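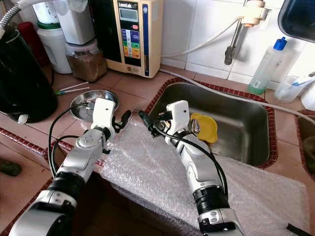
4.2 The counter around the sink

I'll admit that the sink was the part of this study I cared about least when Lucinda Pruitt and I started planning it. We wanted to write about cupboards! But once we began visiting kitchens in the Dalisay apartments, we kept drifting back to that strip of tile beside the basin, where things get set down on the way to somewhere else and then stay put.

Kitchen 6 is my favorite of the bunch, mostly for the mix. You get the usual dishes and then packing material right up against them, on the same bit of counter (Lucinda had a column for "kitchen" and a column for "not kitchen" on her form, and she gave up on it that day). The tile helps, I think. A dark red border runs around the basin and the rest of the counter is a much paler pinkish color, so you'd expect people to treat the border as a line between wet things and dry things. They don't. 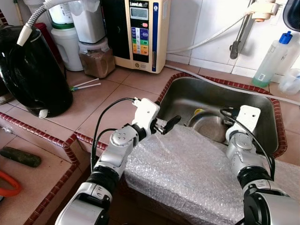

Figure 7. Kitchen 6: bubble wrap over the front of the sink, with a round steel bowl in the basin and a black kettle on the counter.

We coded every object by where it rested and what it touched, using the Jimulwood sheet with 2 small changes. One was a code for "draped," which the original doesn't have and which we needed badly for wrap, towels and hoses. The other was a code for "nested," for one dish sitting in or on another. Pascal Ferrand, who coded the same visits without seeing our notes, used "nested" far more freely than I did - a spoon in a mug counted for him and not for me - and we ended up going with his reading. 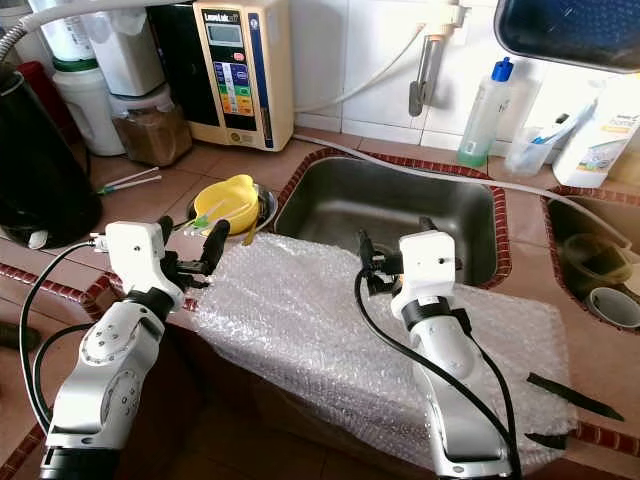

Figure 8. Kitchen 6: yellow bowl on a round metal plate beside the sink, with a green-handled utensil in the bowl.

Under Pascal's rule the bowl, the plate and the utensil make one nested group, and the cotton swabs farther along the tile are coded as separate small items. I'd still like a better rule for the wrap. It lies over the counter and the edge of the sink at once, so we entered it under both, and that double entry carries through to the totals in Section 5.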